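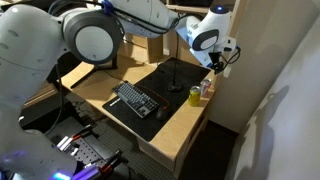 Susard (band)

Susard is a Canadian country group from southern Saskatchewan. The group has five members and is led by singer and fiddle player Keisha Obi. Its recordings are issued by Gimex, an independent label, and its songs are published by Bélanger Music. Susard is best known for the album Prundix and for the live performance videos made to go with it.

Contents
1 Formation
2 Musical style
3 Prundix
4 Music videos
5 Touring
6 Members
7 Discography

Formation

Obi and guitarist Dale Wiebe first played together in a dance band that worked community halls and rodeo grounds. When the dance band stopped taking bookings, the two kept its sound system and began to write songs. Bassist Colleen Hrycay and drummer Trent Aubichon joined for a first set of demo recordings, made over one winter in a rented church basement. Pedal steel player Morris Kliewer played on two of the demos as a guest and became a full member before the first album.

The name Susard was taken from a grain elevator sign with several letters missing. The band has given no other account of it.

Gimex signed the group after a showcase set at a regional music conference. The contract covered three releases, with recording costs to be paid back from sales. The first, a six-song EP titled Gravel Side, was pressed on compact disc in a run of 2000 copies and sold mostly at shows.

Musical style

Most Susard songs are in medium tempo and use verse, chorus and bridge form. The fiddle and the pedal steel often share the main instrumental line, with the steel entering a third below. Wiebe plays a baritone guitar on roughly half of the recorded songs, which leaves the bass free to move above its normal range. Drum parts are simple and are often played with brushes or bundled rods.

Vocal harmony is in two parts on the early recordings and three parts from Prundix onward. Obi sings lead on all songs except "Correction Line" and "Borrowed Truck", which are sung by Hrycay. Lyrics deal with farm debt, road travel, family disputes and weather. Reviewers have compared the group's slower material to bluegrass gospel, although none of it has a religious text.

Prundix

Prundix is the group's second full album. It has eleven songs and was recorded in nine days, with the full band playing in one room and few parts added later. The producer placed the drums in a hallway next to the main room and left the door open, so that the same drum sound is present at a low level on every vocal track. This limited the editing that could be done afterward. Two songs were recorded again from the start because the lead vocal could not be replaced without the change being heard.

The title song was the first single and was sent to radio in February. The album followed in July 2023. The vinyl edition was limited to 3000 copies and has a different running order, with "Correction Line" moved to the end of the first side to reduce distortion near the center of the disc. The digital edition adds an alternate take of "Nine Mile Coulee" without drums.

Music videos

Three videos were made for Prundix. The first, for the title song, is a straight performance piece filmed in a curling rink with the ice removed. The sound is the studio recording. The second, for "Borrowed Truck", combines stage footage from four concerts with material shot backstage and in the tour van. Shots from the different concerts were matched by tempo, as the song was played to a click track on stage.

The third video, for "Nine Mile Coulee", uses sound recorded live during filming. It consists of a single take. The performance chosen was the sixth of eight.
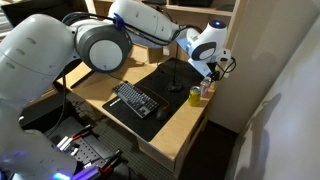 White robotic arm with a gripper above a desk.

Touring

The Prundix tour covered the four western provinces and parts of Ontario. Venues ranged from listening rooms with 100 seats to outdoor stages at summer fairs. The largest indoor date had a paid attendance of 1353. Two shows in northern Alberta were moved to later dates after a road closure, and one was canceled and the tickets refunded.

The stage setup used in-ear monitors for all members except Kliewer, who kept a floor wedge. The set was normally 75 minutes long. An acoustic section near the middle was played around one shared microphone, with the drummer on a snare drum only. Merchandise was handled directly by the band under the terms of the Gimex contract.

Members

Keisha Obi – lead vocals, fiddle, mandolin
Dale Wiebe – electric, acoustic and baritone guitars
Colleen Hrycay – bass, vocals
Morris Kliewer – pedal steel, dobro
Trent Aubichon – drums, percussion, vocals

Discography

Gravel Side (EP, Gimex)
Section Thirty (album, Gimex)
Prundix (album, Gimex)

Singles: "Section Thirty", "Prundix", "Borrowed Truck", "Nine Mile Coulee"

See also
Canadian country music
Music of Saskatchewan
List of Canadian country groups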